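Carneck open day - anybody else go?
General chat > Shows, visits and open days

tinsnips_04
10 Jul 2024
Finally made it to the Carneck open day after missing it two years running. It's an 18 mile drive for me so I had no excuse. Most of it was what you'd expect, big yellow arms behind fences, free pens, a very long line for coffee. But I got stuck at the tabletop manipulation bench in the back hall and stayed there for most of the afternoon. They run two grippers over one green mat and there's a camera down at the wrist, so you see what the arm sees. I loved it! Way more fun than the palletizing cell. 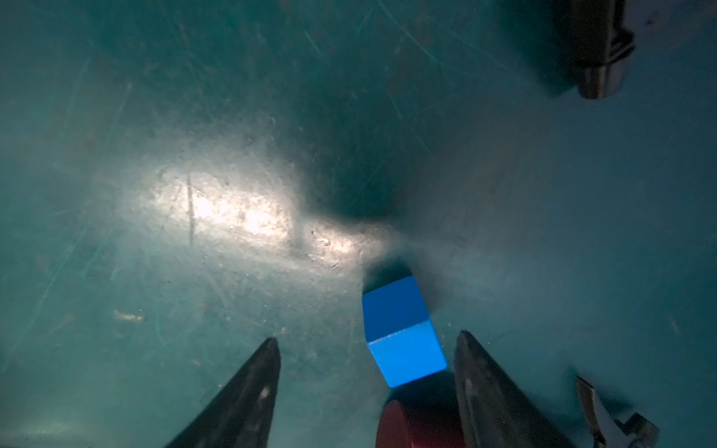 Blue cube between the fingers, wrist camera view

Look at the state of that mat, by the way. I asked how long they'd had it and the guy just laughed.

rustbucket
I was there in the morning and I have to say I was underwhelmed. Cubes on a table? I saw cubes on a table at Rirnden when I still had hair. The palletizing cell was the only thing I'd call real work.

tinsnips_04
Ha, fair, but the cell does the same move all day long. These folks were shoving stuff into new spots between tries. I watched it miss, go back, miss again, and then get one on the third go, and people clapped. Nobody claps for a palletizer.

gearhead_mo
I clapped for the palletizer :(

Did they say what they're using for grip force? The Nenine demo last August had soft pads and it still squashed a paper cup.

tinsnips_04
They did but I didn't write it down, sorry. The fingers are hard looking black wedges that come to a point, scratched up some. No cups when I was there, but there was a mug. I took this one home for my kid, who wanted to see the colored blocks.

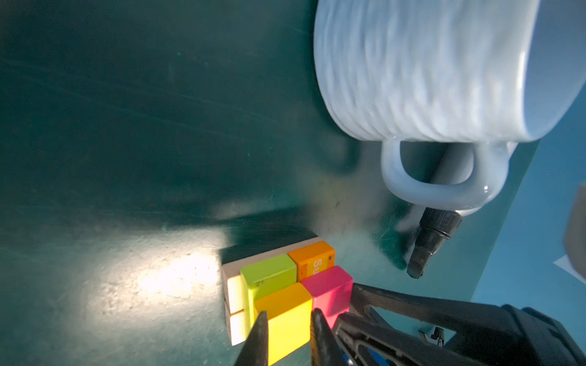 Four blocks on their base, with the mug on its side behind them

rustbucket
See, now that is more interesting to me. Blocks packed side by side like that are hard, you've got no room to get a finger in. What was the success rate?

tinsnips_04
There was a sheet taped up that said 1316 tries since they started logging. I didn't see a percentage next to it.

rustbucket
Of course you didn't.

pallet_pete
Come on, it's an open day. If they only showed stuff that works 100 percent of the time we'd all be looking at a conveyor belt. I'd much rather stand there and watch it struggle.

gearhead_mo
Agree with Pete. Also the light in that hall is brutal, you can see the glare on the mat in both pics. I'd be curious how it does with the blinds down.

tinsnips_04
Good question, I'll ask if I go to the Baptista one. Is anybody driving up? I have room for two - bring your own snacks, I'm not sharing mine again.

pallet_pete
I'm in if we can leave after 9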